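Review: The Brundance Countertop Water Filter

The Brundance countertop filter was reviewed over 90 days in the staff kitchen of the Ikthorpe Housing Office, which serves a building with hard water and old pipes. The unit was bought at the regular price from Mac Carthaigh, and the seller had no part in the review.

Setup took 15 minutes. The hose fits a standard faucet without tools, although the printed guide leaves out the washer — staff found it taped inside the lid. The taste of chlorine was much weaker from the first day.

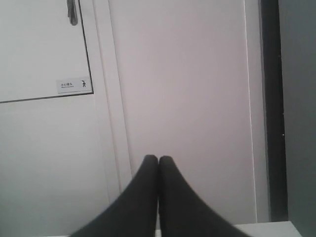
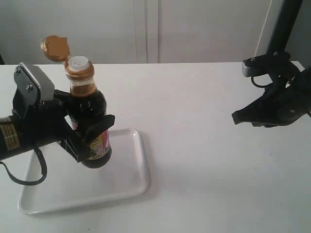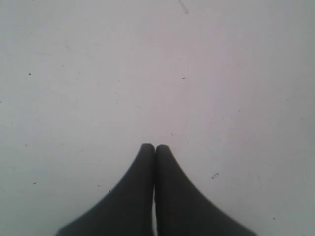
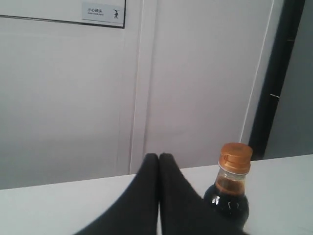 Flow is the main weakness. A large pitcher fills slowly, and the rate dropped further once the counter on the base passed 700 liters. The cartridge was replaced at 1,566 liters, when the red light came on. Replacement cartridges must be ordered by mail, and the September order arrived late.

Buppha Yimyam, who manages the kitchen, compared the unit with the older Fimness pitcher and preferred the Brundance for daily use. The office agrees, with one reservation: the base slides on smooth counters and should have rubber feet.

Recommended for small offices. Larger kitchens should consider a plumbed system.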